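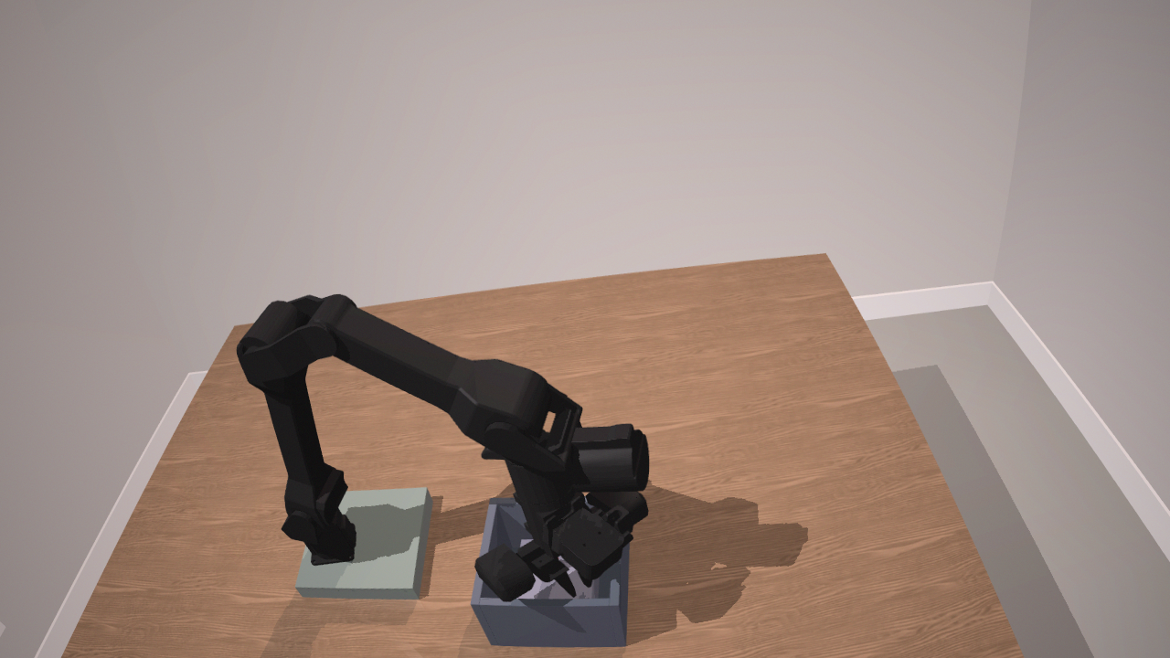

Gripper faults on reach into box, sim only
Plorker forum > Simulation

udubey
July 24, 2018
Arm goes down into the open box, fingers near the object, then joint 5 torque spikes and the safety stop latches. Happens in 2 of every 50 runs. Controller is Larnero, physics step is default. Log shows contact with the box wall before the stop.

zarkow_tech
Contact margin is too big. Shrink it on the box walls and rerun.

sarla.r
Disagree. Shrinking the margin hides the contact. A real wall would still be hit. Check the wrist angle at entry, the housing is wider than the fingers and the planner may only be using the finger mesh.

zarkow_tech
It's a sim fault until shown otherwise. I've seen 3000 N on a light touch with the default step.

udubey
Sarla was right about the mesh. The wrist housing had no collision shape in the planner, but the physics had one. Added it and the stops are gone. The spike size still looks wrong to me, so I'll try a smaller step as well.

sarla.r
Leave the torque limit where it is while you do.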